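Packing bench notes, August 1, 2020
Small toys into cartons, second go

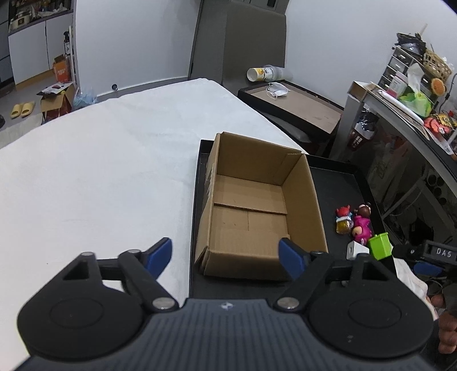

Saturday in the workshop, radio on, door open, and I've had a lovely time with the cartons. Mireille Nseir asked on the Lernow list whether the plain brown ones from Verschueren would do for the autumn toy parcels, or whether we should pay for the stiffer sort. I've been folding and filling all morning and I'm more and more on the side of the plain brown!

What I like is the length. A figure can go in lying down with its head to the far end and still leave a decent gap beside it, so the next one doesn't have to sit on its face. I tried them standing as well. Much worse – they lean, then they all go over together like skittles.

Bottom flaps: overlapped only, no tape inside. Up to 2 kg and the floor stays flat. Past that it starts to belly and I'd want one strip underneath, along the seam. Didn't bother with a cross strip.

Edges are the weak spot. The carton I've kept on the bench has a rough, torn patch on one long side and the near corner is starting to split into layers. Fine for trials, wouldn't post it. I want to know how many fillings a corner stands before it goes, so from now on a pencil tick under the flap every time, please, whoever is using it. Stop at 20 and start a fresh one.

The black tray is staying. I'd been putting the toys straight on the cloth and chasing them all over the place, and the raised rim cures that completely. Carton at the left, toys at the right, everything within reach. Such a small change and the whole job feels calmer.

Order that worked best: blocky things first, into the corners, then the figures along the middle. The lime green cube is a nuisance if left till last, it wants a corner to itself. The magenta one goes in anywhere, bless it.

Paper: Celum tissue, one sheet crumpled at each end. Two sheets at each end was too springy and pushed the lid flaps up. Jesiseck sent a sample of shredded stuff too, which looks very jolly but gets into everything. Still finding it in my sleeves.

To do
Ask Verschueren for a price on 200, flat, delivered before October.
Weigh the 17 mixed sets, write the weights on the wall chart.
Mireille to try the same order with the bigger figures.
More pencils.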